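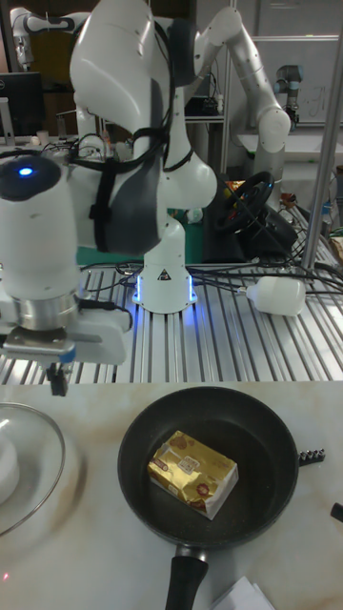

2 min read

I went down to the Bratton on Tuesday expecting a quiet walk and found more than 135 people on the bank, most of them in wellies and a good few of them cross. They'd come to hear what's happening with the eels, and the news isn't great, I'm afraid.

The river group has been running traps below Quaye weir every spring for years now. This time they counted 142 young eels. Last year it was 304, and the year before that it was 400, so you can see why people are worried!

Naa Ansah, who runs the count, puts most of it down to the weir. The old eel pass (a sort of bristly ramp they wriggle up) came loose over the winter and still hasn't been fixed. "They get to the bottom and just stop," she told me. "Then the herons have them."

Dede Lamptey has fished there since she was a girl and she isn't so sure. She thinks the low water in April did just as much harm, and she'd like someone to look at what's coming out of the drains at Fomness before all the money goes on a ramp. I have to say I was nodding along to both of them, which probably makes me a rubbish reporter.

The group has written to the landowner, Ernő Boros, asking for the pass to be repaired before August. He wasn't there, but he sent a note saying he's happy to let workmen cross his field as long as the gates are shut behind them. Who pays is still up in the air.

If you fish the Bratton and catch an eel, please put it back and let Naa know where you were. There's a notebook for it in the tackle shop, next to the till.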